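Reading time: 2 minutes

Session 4 -- Housing tenure and the local vote

Today we look at the case of Allmont, where the town council sold a part of its rental homes to the tenants. Before the sale, the council was the landlord of 1736 homes. In the first phase, 559 of them were sold.

The usual claim is that a tenant who becomes an owner will also change party. Please be careful with this claim. The people who could afford to buy had often a higher income already, so we compare two different groups. 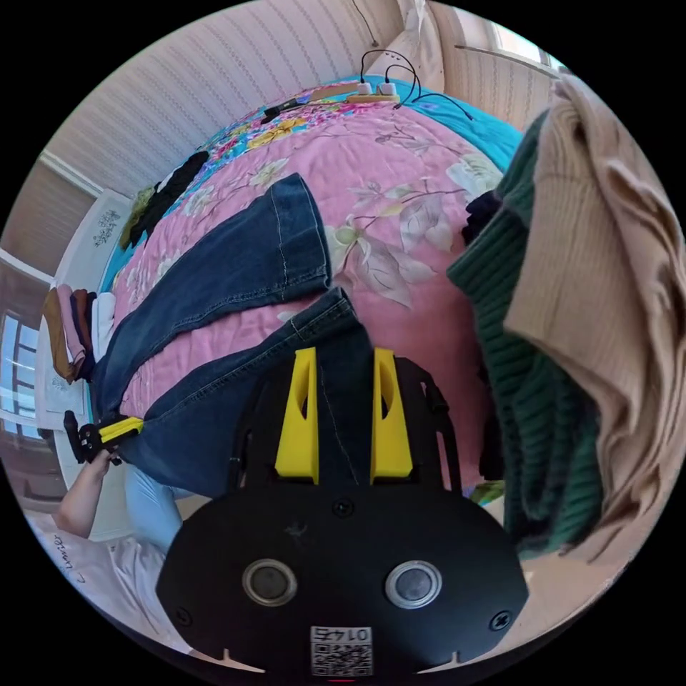
Fig. 2. Blue jeans held between two yellow fingers.

The Zernlow survey tried to solve this problem. It asked the same 115 households before and after the sale. Only 14 of them changed their party, and they did not all move in the same direction. The sample is small -- keep this in mind when you quote it.

For the next session, read the chapter on Zernlow and write one page: which other causes should the survey have measured?

Contact: Ciline Institute, Teaching Office | Back to top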